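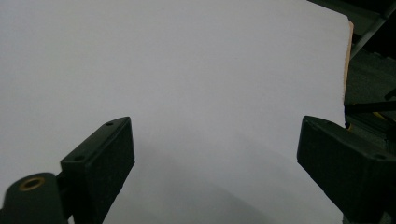
最終更新日:2022-04-12

カテゴリー:ロボットいじり/整備メモ

グリレッティ(Grilletti)の指を外して、洗って、組み直しました! 前に書いた「右の指がなんとなく遅れてくる」件の続きです。結果から書くと、ものすごく気持ちよく動くようになりました。夜中にひとりで開いたり閉じたりして遊んでしまったくらいです。

はじめての方のために少しだけ。グリレッティは私が通っている工房「Fastness」で使っている手持ち式のグリッパーで、握りのレバーを引くと二本の指が平行に寄ってきます。ロボットアームの先に付いているのと同じ形の指を人の手で動かして、掴み方のお手本データを録るための道具です。色は濃い緑。ほとんど黒に見えるんですけど、緑なんです。この色がとても好きで、予備の指も同じ色で揃えてもらいました。

さて、右の指の遅れ。症状が出はじめたのは白い板を掴む練習をしていた頃でした。表が白で、切り口が黄土色っぽいオレンジの板です。指をいっぱいに開いて板の上に構え、すっと下ろして縁を挟む、という動きを延々やっていたら、左が先に当たって右があとから「よいしょ」と来る。板が少し左から押されて回ってしまうんですね。掴めることは掴めるので、しばらく気にせず使っていました。よくないですね。

ログを見たら、前回の整備から2,003回開閉していました。そりゃ何か溜まるよなあ、という数字です。

というわけで分解です。手順は自分用のメモも兼ねているので、細かめに書きます。

最初に電源を抜いて、カメラのケーブルを外します。コネクタは爪を押しながらまっすぐ。前にここを斜めに引っ張って一本だめにしたことがあり、ラエンサ(Lensa Beyene さん、工房ではみんなレンサさんかラエンサさんのどちらかで呼んでいます)にハンダ付けし直してもらいました。今回は無事です。

次にパッドのブロックを指から抜きます。ブロックの斜めになった上の面に小さな丸い穴があって、うちではここにピンを通して位置決めをしています。ピンは先の細いポンチで軽く叩くと出てきます。ブロックの表面は細かい斑点のあるざらっとした仕上がりで、手触りがいいんですよ。ただ、このざらざらに板の粉が入り込みます。パッドの面を指で撫でたら、白い粉がついてきました。歯ブラシと中性洗剤でこすって、ぬるま湯で流し、あとは一晩ほったらかし。ドライヤーで乾かしたくなりますが、樹脂なので我慢します。

それから根元の円筒の部分。上から見ると金色のリングがはまっているところです。黒っぽい樹脂の中にここだけ真鍮色がぽつんとあって、見た目のアクセントとしても最高なんですが、遅れの犯人探しでいちばん疑っていた場所でもありました。リングが緩んで軸が傾いているんじゃないかと。ルーペで覗いて、綿棒で中を拭いて、軸を差して揺すってみて……何ともない! がたつきゼロ。疑ってごめんなさい。

で、本当の原因はスライドのほうでした。右側のレールの奥に、粉と古いグリスが混ざった灰色の団子が詰まっていたんです。爪楊枝でほじったら、ぽろっと取れました。あの瞬間の嬉しさといったら。耳掃除の動画が好きな人ならわかってくれると思います。

グリスは Wello の白いものを使いました。メクデスさん(Mekdes Woldegiorgis さん)に「薄く塗って、指で拭いて、もう一回薄く塗る」と教わったとおりにやってみたら、これがとても具合がいい。以前の私は明らかに塗りすぎでした。団子の材料を自分で供給していたわけです。レールの端から端まで塗ったら、レバーを20回引いてなじませ、はみ出した分を拭き取ります。

組み立ては逆順。ここで一つ、今後の自分への注意書きです。パッドのブロックは左右で形がよく似ていますが、同じではありません。入れ違えても途中までは入ってしまい、ピンの穴が半分だけずれて「あれ?」となります。今回もやりました。裏に油性ペンで小さく「ひだり」「みぎ」と書いたので、次は大丈夫なはず。

組み終わったら重さを量ります。578グラム。整備前の数字を控えておくのを忘れたので比べようがないのですが、次回からの基準にします。握りの後端からパッドの先までは181ミリで、これは図面どおりでした。こういう数字が図面と合うと、それだけでお茶が一杯おいしく飲めます。

そのあと高さ合わせ。指を開いた状態で左右のパッドの先がほぼ同じ高さに来るように、根元のネジを少しずつ送ります。私は白い板の上に構えて、落ちる影を見ながら合わせるのが好きです。白い面だと指の輪郭がはっきり見えて、どっちが下がっているかがよくわかるんですよね。影は指の下から板の上にふわっと広がって、指を近づけていくと形が締まってくる。左右の締まり方が揃ったらだいたい合っています。もちろん最後はゲージで確かめます。ゲージも使うんですけど、影を見ている時間が楽しいんです。

この影の方法、ヴァルデマルさん(Waldemar Kaczorowski さん)には「目が疲れるだけじゃない?」と言われました。彼はゲージ一本派で、たしかに私の三倍くらい早く終わります。悔しいので練習中。

キャリブレーションは、いっぱいに閉じた位置をゼロ、いっぱいに開いた位置を最大として登録し直しました。設定画面で「再登録」を押してから、ゆっくり閉じて、ゆっくり開く。急いでやると最大値が少し小さめに記録されることがあります。三回やって値が揃ったので採用。カメラは位置を動かしていないつもりでも、ケーブルを挿し直したときに微妙に首を振ることがあるため、左右の指が両方とも画面に入っていることを見てから固定ネジを締めました。

そして試し掴み。例の白い板です。開いて、下ろして、閉じる。左右が同時に「とん」と当たって、板がまったく回らない! 思わず声が出て、隣の机のミーナクシさん(Meenakshi Murthy さん)が何事かと覗きに来ました。何回か握らせてあげたら「レバーが軽くなってる」と言ってくれて、私はもう一日じゅうご機嫌でした。

残っている宿題も書いておきます。

パッドの角が少し丸くなってきているので、予備をユハース(Juhász)の店に頼むこと。前に頼んだときは色の指定を忘れて真っ白なものが届き、それはそれで可愛かったのですが、やっぱり濃い緑がいいです。あと、アダネチさん(Adanech Wako さん)が使っているもう一台のほうも、音を聞くかぎりスライドがだいぶ渋そう。今度いっしょにばらす約束をしました。爪楊枝は多めに持っていきます。

前回きちんと整備したのが九月だったので、だいぶ間が空いていました。これからは板を切ったり削ったりした日のあとに、レールだけでもブラシをかけるつもりです。開閉の回数は握りの内側にマスキングテープを貼ってメモすることにしました。テープの色はまだ迷っていて、いまのところ黄色が有力です。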